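The Long Work of Reading at Small Sizes

Most readers will never learn the name of the type family used on the timetables, notices and forms of the Skaltau regional authority, and the people who drew it consider this a fair result. Indero, released to the authority's departments last October, is a sans serif family in eight styles. It replaced a collection of fonts that had gathered over many years, several of them installed by suppliers who had long since stopped trading.

The commission came from Divya Kurup, head of public information at Skaltau. Her department had been asked to reduce the number of calls from residents who could not make sense of printed letters. A review of the letters found the usual faults of wording and order. It also found that the body text was often set in a face designed for headlines, reduced until the counters of the a and the e had nearly closed.

"We had been treating type as decoration," Kurup says. "The office that approved the paper stock had a written standard. The office that approved the type had a drop-down menu."
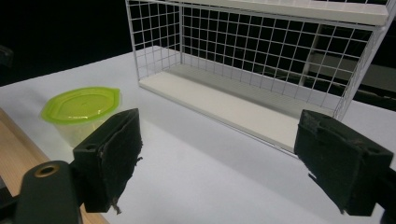
The work went to Lobo, a small foundry whose earlier releases had been drawn mainly for book publishers. Its design director, Narayanan Poojary, began with the figures, an unusual place to start. A public letter is dense with account numbers, dates, room numbers and sums of money, and a reader who mistakes a 3 for an 8 may miss an appointment or pay the wrong amount. In Indero the 3 has a flat top, the 6 and 9 have open, nearly straight tails, and the 1 carries a full foot serif so that it cannot be taken for a lowercase l or a capital I.

The letters followed over the next year. Poojary kept the x-height generous but resisted the temptation to push it further, on the grounds that very short ascenders make an h look like an n. Apertures were widened on the c, e and s. Spacing was set for text at nine points and then tightened for the display styles, the reverse of the foundry's normal practice. The first complete proof was rejected by its own designers. It was legible one letter at a time and tiring by the paragraph, and the fault was traced to vertical stems that were too even in weight. A slight swelling toward the ends of the strokes, invisible at reading size, brought the texture of the page back under control.

Poojary describes the period that followed as the slowest of his career. The family contains 1000 glyphs in each style, covering the languages in which the authority publishes, and every accented character was checked on paper as well as on screen. Kerning alone passed through two full revisions – the second was made necessary when the authority's street names, many of them beginning with a T or a V, were supplied as a test list of 3000 entries.

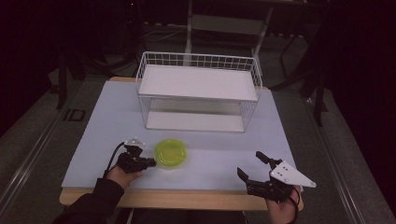
Why would a public body commission a typeface when so many good ones can be had for little or no money?

The answer given at Skaltau is largely one of licensing and control. The authority's letters are printed by outside contractors, displayed on its website, and embedded in forms that residents download and keep. Under its former arrangements, each of those uses fell under a separate agreement, and some fell under none. A commissioned family allowed one license to cover every department and every contractor. It also allowed the drawings to be corrected when a fault was reported, something that few off-the-shelf agreements permit.

Kurup is careful not to claim too much for the change. The letters were rewritten at the same time as they were reset, and she does not believe the two effects can be separated. Calls about printed notices have fallen, and the department attributes the greater part of the improvement to plainer wording. What the typeface has done, in her view, is remove a reason for failure. Staff who once enlarged text by hand for residents with low vision now send a standard large-print version in which line breaks and tables hold their places.

The transition was handled through Flukix, the document system used throughout the authority. Templates were replaced department by department, beginning with housing and ending with licensing, where the forms are longest. Some resistance was met. Several offices had grown attached to a condensed face that fit more words on a page, and asked to keep it. 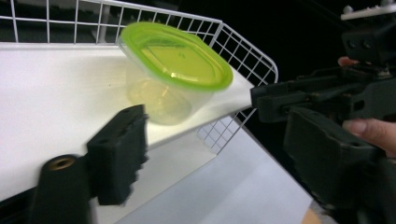
The compromise was a narrow style, added late and drawn under some protest. Poojary had argued that a form with too many words should lose some of them, and still holds that opinion, but he concedes that the narrow style is now among the most heavily used in the family. It is confined by the authority's guidelines to table headings and labels. Body text in the narrow style is not permitted, and the templates will not allow it to be selected.

A monospaced companion is now being drawn for reference numbers and payment codes. The first trial settings show a slashed zero, which the accounts office requested and the library service has asked to have removed. Lobo has prepared both forms, and the authority is expected to choose between them once the printed samples have been read by staff at the public counters.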